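Safe Working Rules for Robot-Assisted Disassembly of Desktop Computers
Student Project Report, submitted 20/03/2020

3. Scope
The Concombe project covers the removal of drives and cables from used desktop computers with a robot arm and a person working at the same bench. We drew up 13 rules for the cell. Four of them concern the gripper inside the case and are reported in this section. The other rules cover storage and waste sorting and are listed in Appendix B.

3.1 Access to the case
Rule 4: the side panel is taken off by hand before the arm is enabled. Rule 5: the gripper enters through the open side only and at reduced speed. Contact with the motherboard counts as a fault and is logged. Rule 6: cables that cross the approach path are moved or unplugged first – the SATA cables and the supply harness are the usual obstacles, and their layout differs between units.
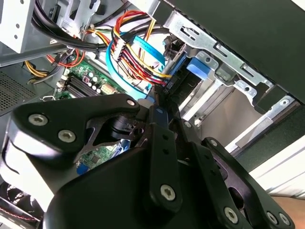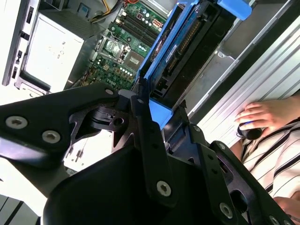
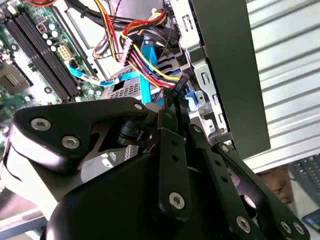
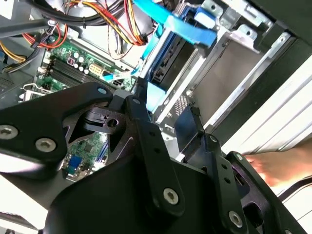 Figure 7. Gripper at the open side of a desktop computer case, views from the wrist camera.

3.2 Hands in the work area
Rule 7 was the hardest to word. The Adero draft banned hands from the bench whenever the arm was powered. In trials this made positioning the case too slow, and people ignored it. The present wording permits a hand on the outside of the case while the arm is in hold mode. A hand may go inside only after the stop button has been pressed and the operator has said so out loud.

3.3 Open points
Rule 6 depends on judgment and needs a checklist. The Darkach bench has no marked hand zone yet – tape was ordered in December but has not been fitted. Logging of board contact is still manual, and 11 entries had to be discarded for missing times.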